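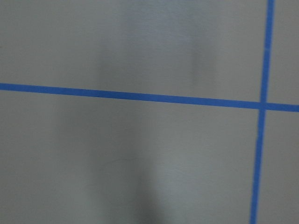 灰色台面上的蓝色胶带,两条相交。

阅读时间:约8分钟

达亚娜·塔马约(Dayana Tamayo)在普伦杜维尔(Prenduvville)管一间洗衣折叠车间。车间接的是旅馆的毛巾、床单,还有附近居民送来的散件。去年四月起,她的车间里多了两个工位,工位上干活的是机械臂,由一家叫Brivus的公司提供,按月收费。我们想听她讲讲,机器到底能不能干这些活了。

采访约在午饭后,那时候第一批毛巾已经出了烘干机,第二批还没送来。她说只有这个钟点能坐下来讲话。

“先说结论吧,省得你绕。”她说,“能干一部分。毛巾能叠,枕套能叠,别的现在还不行。床单不行,衬衫不行,小孩的衣服更不行。”

她解释说,毛巾好叠是因为它厚、方正,掉下来的样子差不多。衬衫有领子,有袖子,扣子有的扣着有的没扣,机器拎起来先要弄明白自己拎的是哪儿。“人的手一摸就知道。机器要看,看了还要换个地方再抓,抓两次三次,人早叠完了。”

胶带是她到第一个星期就学会贴的。工位的台面是灰色的,上面用蓝色胶带贴出交叉的线。Brivus派来的安装员告诉她,线贴在哪里,东西就从哪里开始摆,台面挪动过之后也好对回原位。

“我本来以为买机器是买机器,结果头几天我干得最多的是贴胶带。”她说,“贴歪了要撕,撕了台面上有胶,要擦干净再贴。后来我专门让一个人管这件事,每天早上开工前看一眼,翘边了就换。”

问她为什么不直接在台面上画线,她说画过一次,用的是油性笔,后来工位的位置改了,旧线擦不掉,只好换台面。胶带便宜,改起来也快。现在抽屉里常备几卷,颜色固定用蓝的,跟台面分得开,换班的人也看得清楚。

说到速度,塔马约从桌上拿了一个本子。她习惯用纸记。九月里两个工位合起来叠了1,751条合格的毛巾,不合格退回来重叠的没有算在里面。“这个数听着不少,其实一个熟手用不了几天。”她说,“但机器是晚上叠的。晚上我这里没有人上班,早上来了有一摞叠好的,这就是它的用处。”

她原先的打算是让机器24小时不停。试了一阵,夜里常常卡住。最常见的情况是两条毛巾粘在一起被同时拎起来,机器放下,再拎,还是两条。白天有人走过去抖一下就解决了,夜里就一直停在那儿。后来软件更新,试几次不成就把那一团拨到旁边的筐里,继续拿下一条。早上来的人先处理那个筐。

“所以你问我省没省人,我只能说活变了。以前早上来了叠毛巾,现在早上来了理筐、看胶带、把叠好的翻一遍。翻是一定要翻的,有时候标签露在外面,旅馆不收。”

车间的员工起初不太愿意跟机器挨着。有个老员工把自己的台子往窗户那边挪了一米多,到现在也没挪回来。塔马约没有勉强。她说机械臂动起来不算吵,麻烦的是它停下来的时候,你不知道它是干完了还是在想。后来她请对方在工位上加了一盏灯,绿的是在干活,黄的是在等人。灯装上以后,问她“它是不是坏了”的人少了很多。

除了Brivus,她还看过另外两家。一家叫Kavlow,做的是大型折叠机,要人把布料一头夹上去,后面全自动,叠床单很快。她没有买,原因是车间门太窄,设备进不来,要拆墙。另一家叫Ahonen,演示的是家用的机器,能从篮子里把袜子挑出来配对。

“袜子那个我看了很久。”她说,“演示的人带来的袜子颜色都很鲜艳,红的、黄的、条纹的。我从包里拿了几双黑的给它,都是黑的,长短差一点点。它配了一双,配错了,后面的就放弃了。那个小伙子人很好,跟我说明年再来看。我说好。”

对于家里的活,她的看法比对车间更保守。车间里的条件是可以调的:台面固定,灯光固定,进来的毛巾大小就那么几种,不合适的先由人挑出去。家里做不到。她拿自己家举例,洗好的衣服堆在沙发上,猫睡在上面,旁边还有孩子的书包。机器先要知道哪个是衣服。

“叠衣服这件事,叠是最后一步。前面要把它从一堆里找出来,翻到正面,看看是谁的,有没有洗干净。口袋里有没有纸巾。这些没有人算在叠衣服里,可是每一样都要做。”

她认为最早能进家门的,会是只干一件事的东西,就像洗碗机和扫地机那样。能在屋里走来走去、什么都收拾的,她觉得自己退休前用不上。她今年五十一岁。

收费是另一个问题。她不肯透露每月付多少,只说比一个全职员工的工资低,比她签合同时想的高。多出来的部分主要是耗材和上门。夹爪前端的软垫要定期更换,磨平了就抓不住薄的东西,枕套会滑。第一次换是安装员来换的,第二次她看着视频自己换,花了一个下午。现在熟了,十分钟左右。

合同到期后续不续,她还没有定。对方答应下一版能叠浴袍。浴袍在她这里是最占时间的一种,有腰带,有帽子的更难,旅馆要求腰带绕在外面打结。她让对方带样机来,用她自己的浴袍试,不用他们带的。

“演示我看得够多了。台子是他们的,灯是他们的,毛巾也是他们挑的,当然叠得好。我要看它在我这张台子上,叠我这里刚出来的东西。叠得慢没关系,我晚上有的是时间。叠坏了要我重来,那就不行。”

对于打算买机器的同行,她提了几条建议。先拿一种东西试,试到早上来了不用怎么管,再加第二种。台面四周留出人能站进去的地方,她自己第一次摆得太靠墙,有东西掉到后面要趴下去够。还有就是把退回来的也记下来,光记叠好的,月底看着高兴,算账的时候对不上。

我们问她,如果明天机器撤走,车间会怎么样。她想了一会儿。

“毛巾我们自己叠,又不是没叠过。早上会忙一点,可能要有人早来一个钟头。”她说,“大家会抱怨几天。刚装的时候也抱怨过几天。”

第二批床单这时候到了,推车停在门口,她起身去签单。床单还是两个人叠,一人拎两个角,走到中间对上,再退回去。

采访时间:2022年10月20日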